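Print this page | E-mail this page

Course handout 5: Sorting mixed play sets
Play Materials and Storage, evening section
Revised December 22, 2018

Read this before the practical. Bring the handout with you, along with a pencil and the blank inventory sheet from last time.

What a mixed set is

A mixed set is any group of toys that came from more than one source and now lives together. Most playrooms have at least one. It usually starts with a boxed kitchen set and a boxed tool set, and within a year the two are in the same bin with blocks from a third. The Rondlow center listed 2355 separate pieces at its April inventory, and very few of them were still in the box they were sold in.

For this course we sort by use first, by size second and by color last. Color sorting looks good on a shelf, but it breaks up sets. A child who wants to cook needs the pot and the food in the same place.

The five groups are:

1. Pretend food
2. Cookware and kitchen items
3. Tools and building parts
4. Blocks
5. Containers

Anything that fits none of these goes in a tray marked "undecided." Leave it there until the end. Do not stop the sort to argue over one piece.
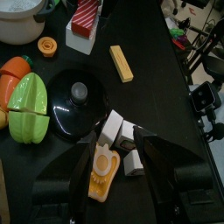 Food and cookware should be separated early, even though they will be stored next to each other. Food pieces often come apart and cookware does not, so the two groups need different checks. Pretend food made in sections has to be matched before it is counted, and a piece in sections counts as one item on the inventory sheet. The green star fruit in two halves is one item, and so is the carrot with its leafy top. A lid is checked against its pot and entered on the same line. Building parts such as the orange hexagonal nut go to group 3, even when they are found beside the pot. Small parts get a second look, and they are the ones most often entered under the wrong group.

Order of work

Clear one surface before you begin. A dark surface is easier to work on with pale pieces, and a light one with dark pieces, but any table will do if the lighting is even. Put all the pieces out at once. Working from the bin by the handful leads to starting a group twice.

Take out the containers first. They are the largest things on the table and they hide the smaller ones. Empty each one completely and set it at the back. Next take out the blocks, which are quick to recognize. Then do food, cookware and tools in that order.

Allow 18 minutes for the first pass with a partner. Pairs at the Wotik workshop took almost 76 minutes for the whole job, including the inventory sheet and cleaning.

Cleaning and checking

Wipe hard pieces with a damp cloth and mild soap and let them dry fully before they go into a closed container. Foam should be wiped lightly and not soaked. Wood should never be left standing in water. Look for loose parts, split seams and sharp edges. A damaged piece comes out of the set and is written on the back of the sheet.

Choosing containers

Match the container to the group. Open baskets suit blocks and other things that are picked up in quantity. A box with a handle cutout is better for tools, which get carried from place to place. Small food pieces do well in a shallow bin where all of them can be seen.

Labels go on the front, at the height of the child's eyes. Use a word and a simple picture together. The Stikix labels in the supply closet can be peeled off and moved, and they are fine for practice. For a permanent label, write directly on a card and tape it down on all sides.
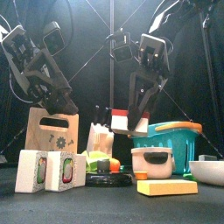 Anayeli Quezada wrote after the last session that she would put containers at the end of the sort and not at the start, because her pair had set the baskets aside empty and then lost track of which group was meant for which one. She suggested placing a card in each container as soon as it is emptied. That is a reasonable change, and you may do it either way in the practical. If you use cards, write the group number on them and leave the final label until the groups are checked.

For the practical

Work in the same pairs as before. Hand in one inventory sheet per pair with both names on it. Include:

- the number of items in each group
- any piece left in the undecided tray, with a short note on what you think it is
- the container chosen for each group and one sentence on why

Reading for next time: the Antunes packet, section on shelf height. We will start with the undecided trays.

3 comments | 12 shares

Contact the course office | Copyright 2018 | Back to top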